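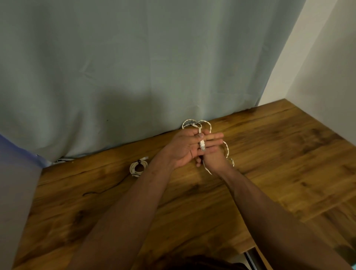
Looping the white braided one. The bundle on the left has its black tie already.

Cable Amnesty, Jan 9, 2020

The drawer under the printer at our Hudley place stopped closing before the holidays, and Edit Somogyi declared an amnesty: every cord in the house on the table, no questions asked. We got 39. I own 3 things that plug in. Edit disputes this figure.

House method: wrap it around the fingers, slide it off, tie it near one end, move on. Máté Bakos does a figure eight and will explain it to you at length if you let him sit down.
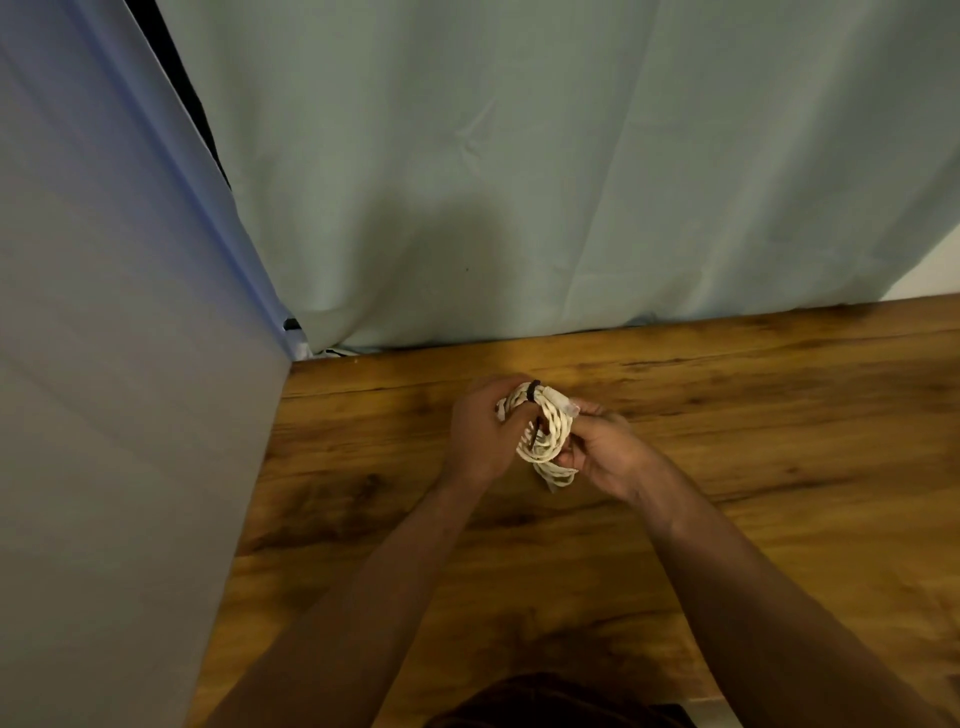

The ties came off a roll I bought for the tomatoes, 8 feet of it, and the tomatoes died anyway. One wrap is plenty. Two wraps and you'll be at it with your teeth come February, when the Seston router quits again and somebody needs a cord right now.

Labels were discussed. Labels were not made.
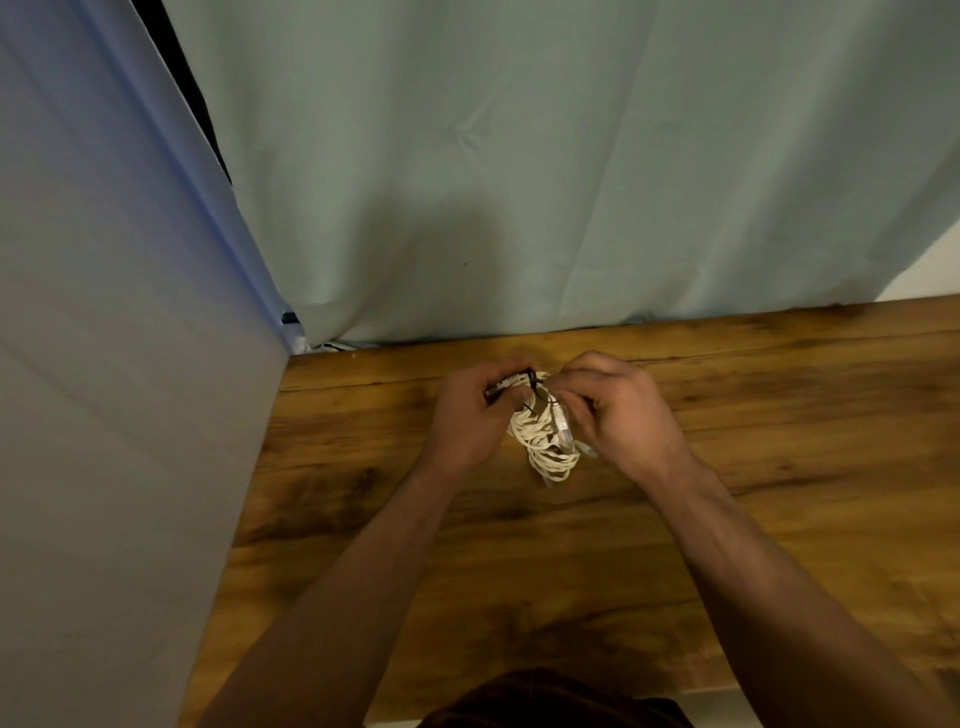
Network cords are the worst of the lot - too stiff to fold, too useful to throw out. Benedek left us a pile of them when he moved. I keep my bundles small and a bit messy, with the clear plug poking out at the top so I know what I've got without untying it. Edit calls this sloppy. Her own coils are in a shoebox marked MISC.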